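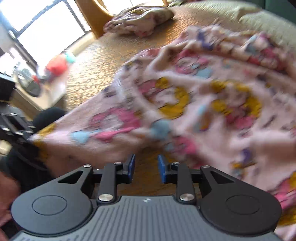
Zinex 700 MW module plant: anyone buying this?

gridmutt
Zinex says the Urnevow line starts ramping in May. Last I heard, the site had a fence and a very nice sign.

E. Appiah
The shell is up. Permits list 2 lines, 95 people on each. 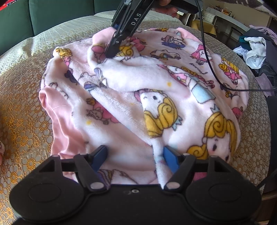 Re: anyone buying this?

wattever
Shell, sure. Where do the cells come from? Vesent has sold its output to Sulemana, and I doubt Sulemana is in a sharing mood.

gridmutt
Maybe they'll laminate good intentions. 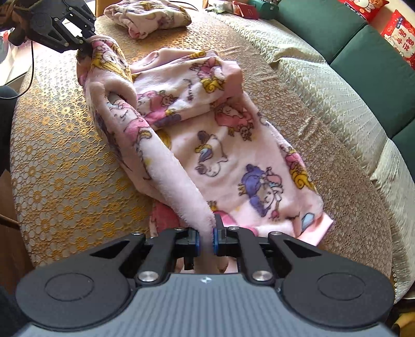 Liya Beyene: I don't agree. Vesent is adding 115 MW of cell capacity, and that part isn't promised to anyone. It would feed a slow start.

wattever
115 into 700 is a very slow start, Liya.

Liya Beyene
A ramp is slow by definition. You'd complain if they opened full.

E. Appiah
He would. I'd still like to see one purchase order before I call it a factory. 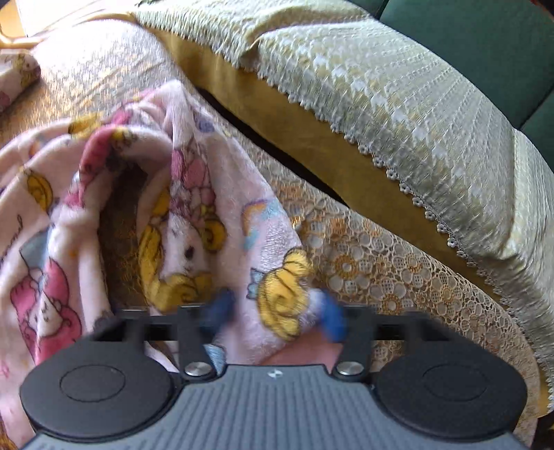 Page 2 of 2

gridmutt
New filing, 2/18/20. The start is now "during the second half." It doesn't say of what.

Liya Beyene
Fine, I owe wattever a coffee. The cell expansion is still in there, though, bottom of the table.

wattever
Large, no sugar. I'll read the table when it comes with a delivery date.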